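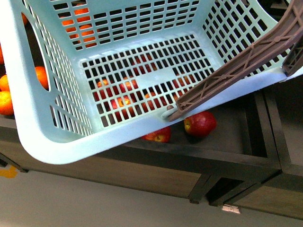
The basket above the low shelves, with fruit in the compartment underneath.

Tesham Fruit and Baskets: read me first

Welcome! Tesham is a small picture collection about a very ordinary job, moving fruit between shelves and a shopping basket. Marjatta Lehtinen and I put it together over seven sessions, and we love how much there is to look at in such a plain errand.

What's in the folder
369 pictures, sorted by session. The labels cover baskets, fruit, shelves and the larger furniture in the room. Each picture has one line in labels.csv, with its session number, the things named in it and a free comment (do read the comments — Marjatta's are a delight).

The basket
Baskets are wonderful things to label, all holes and thin edges, with the background peeping through. We draw one outline along the outer rim and leave the holes alone. The handle gets its own outline, and cable ties count as part of it.
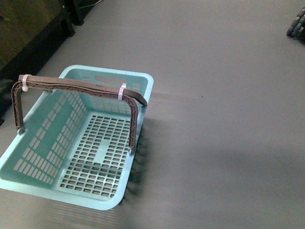 Empty basket on the grey floor, handle up, two white cable ties on the bar.

Colour names
We argued about this one for most of a Saturday! The same pale plastic can look mint, teal or light blue, so the label is simply "pale green-blue" throughout. Please keep to it if you send us additions.

The room
Furniture is labelled even when only part of it shows. Open floor is "floor", whatever the light is doing, and cables lying on it have a label of their own.

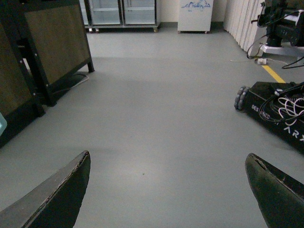 Open floor, with the glass-door fridge at the back and the dark cabinet on the left.

Fruit
Name the fruit if you can, otherwise use "citrus" or plain "fruit". A half-hidden piece still gets a label, marked "partial". I'm especially fond of these, as they make you look twice.
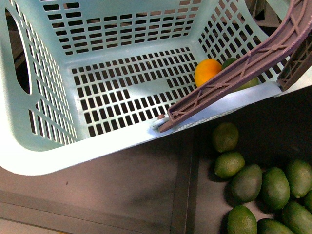

An orange citrus fruit and a partial lime, both in the basket.

Known gaps
Session 7 has no comments yet. Shelf labels before session 3 use the old word "rack" — same meaning.

Corrections are very welcome, small ones too. Add a row to fixes.csv and put your name by it.

Leilani Fitzsimmons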